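Petition to keep the tenants' right to counsel ordinance - where do we stand?

Forum > Local Rights & Campaigns > Housing

marrowfat_pete
So the county clerk has certified 2927 signatures on the Erham right to counsel petition, which clears the bar, and the council now has to take up the question in an open meeting instead of quietly letting the ordinance lapse in the consent agenda between the sewer easement and the parade permit. I'm pleased. I'm also sixty-one and have been pleased before.

For anyone who missed it: the ordinance says that if you're facing eviction in Erham and can't afford a lawyer, you get one. It has a sunset clause. The sun is setting. Thursday, 7 p.m., upstairs room, the one with the radiator.

dulcimer88
Signed it, my mother signed it, and my mother thinks lawyers should be taxed by the word. Does anyone know if public comment is still two minutes each?

marrowfat_pete
Two minutes. Sign the sheet before 6:45 or you get to watch.

Oxbow Lurker
I'll be the unpopular one. I signed too, but I think the petition asks for the wrong thing. "Keep the ordinance" means keep it as written, and as written it only kicks in once the court papers are filed. By then half the people have already moved out because a letter with a scary font told them to. I've read the text twice. The word "notice" does not appear once in the part about who gets help.

tin_whistle
Oxbow you say this in every thread.

Oxbow Lurker
And in every thread it's still true. I find that discouraging as well.

hexfoil
I work intake at the Wanyama Law Center (speaking for myself, standard disclaimer, my boss reads this board and I hope she's having a nice evening). Oxbow has a point about timing. We see people at the courthouse door who could have been sorted out a month earlier with one phone call. But if the ordinance lapses, there's no money for the courthouse door either. You can't amend something that has expired. I'd rather argue over a live one.

Oxbow Lurker
That's fair, and I'll be there Thursday to argue over the live one. I just don't want us all to go home afterward and call it finished. The last time this city called a tenants' rights matter finished was the rental inspection program, which has had 16 inspections in its whole history.

dulcimer88
Was one of them yours?

Oxbow Lurker
No. I'm on the list. I understand the list is very good.

gravelroad_anne
Question from someone outside city limits. Gruvon Property Management has been mailing people a flyer saying the ordinance "gives free lawyers to people who don't pay rent." My sister-in-law now believes this and has put it on her refrigerator. Is there a short answer I can give her at dinner?

tin_whistle
The short answer is that the landlord nearly always has a lawyer and the tenant nearly never does, and a hearing where one side knows the rules isn't much of a hearing. Also plenty of those cases aren't about unpaid rent at all. Leases not renewed after somebody complained about the heat, that kind of thing.

gravelroad_anne
That's the short one?

tin_whistle
I trimmed it.

marrowfat_pete
You could also tell her that the state's first landlord and tenant act is from 1891 and parts of it are still in force, including a bit on who owns the manure. She may come away feeling the law could stand some attention.

hexfoil
Can confirm the manure. It has never come up at intake.

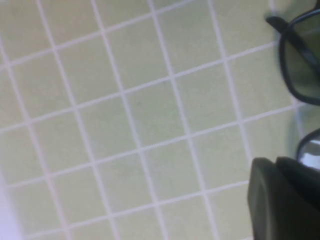 Skalness says the council will just refer the whole thing to staff for a study and then vote after the clause has already run out, so the petition will have won and lost on the same night.

dulcimer88
They can't, can they? I thought certified meant they had to vote.

marrowfat_pete
They have to "consider" it. I looked it up. Considering is not defined anywhere. I suspect a person could do it in the car.

Oxbow Lurker
Then ask for a short extension in the same motion - six months, same terms, study running alongside. It's one sentence. I'll read it out in my two minutes and use the rest on the notice problem.

hexfoil
I can live with that. Put the extension first though, in case the timer goes off.

tin_whistle
Oxbow and hexfoil agreeing. Someone write down the time.

marrowfat_pete
9:40. We've got about 20 people coming so far, and the stairs are steep, so if you need the elevator ask at the front desk for the key. Bring water. The radiator doesn't turn off.

41 comments - 12 shares

Recent threads in Housing
Security deposit returned in the form of a couch
Can they ban window signs in a rental?
Open records request, week nine
Minutes from the last council meeting (with corrections)
Heat complaints: who do you call first?

We use cookies to keep you signed in and remember your settings. Accept - Manage choices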